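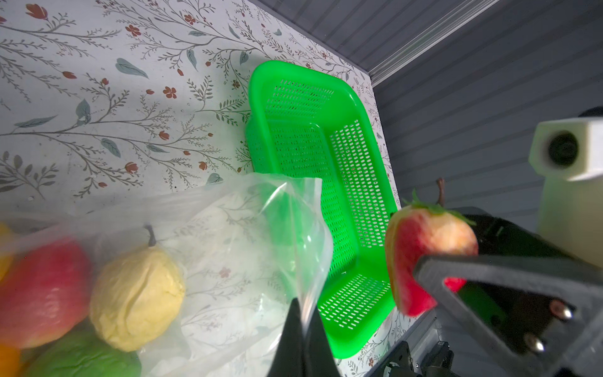 Keeping Store-Bought Produce Fresh Longer
Kitchen Tips | Updated 10/10/23

Most of the lettuce and berries sold at the Irkside market come from growers a long way off, and they have already spent a few days in cold trucks by the time you get them. What you do in the first hour at home matters more than any gadget.

Leafy greens
Take off the rubber band or twist tie first. Pull out any leaf that is yellow or slimy. Roll the rest in a dry paper towel and put it in a bag with the top left slightly open. Change the towel when it feels damp. Romaine kept this way stays good for a week in my refrigerator, sometimes longer. Boxed greens can stay in the box — lay a towel on top, close the lid and store it upside down.

Berries
Don't wash them until you plan to eat them. If you prefer to wash everything at once, use one part white vinegar to three parts water, rinse well under the tap, and dry them completely on a towel. Raspberries don't take this well and I leave them alone. Strawberries keep best with the caps on.

Tomatoes
Counter, stem side down, out of the sun. Once they are fully ripe you can refrigerate them for 2 days or so. Let them warm up before slicing.

Cucumbers and peppers
Both dislike the coldest part of the refrigerator. Use the door or the front of a middle shelf. Long cucumbers sold in shrink wrap should stay wrapped until cut. After cutting, cover the end and use it within 2 days.

Herbs
Parsley and cilantro go in a jar with an inch of water, covered with a bag, in the refrigerator. Basil goes in the same kind of jar on the counter. Refrigerated basil turns black.

Melons
Leave whole cantaloupes out until they smell sweet at the stem end, then chill. Scrub the rind before cutting. A cut melon goes into a covered container right away.

Freezing extra
Spread berries on a tray in one layer, freeze for 24 hours, then bag them. Chopped peppers can be done the same way. Write the month on the bag. I am still using up peppers marked September.

Drawer settings
High humidity for greens and herbs, low for apples and pears. Keep apples away from lettuce, which gets brown spots from the gas they give off.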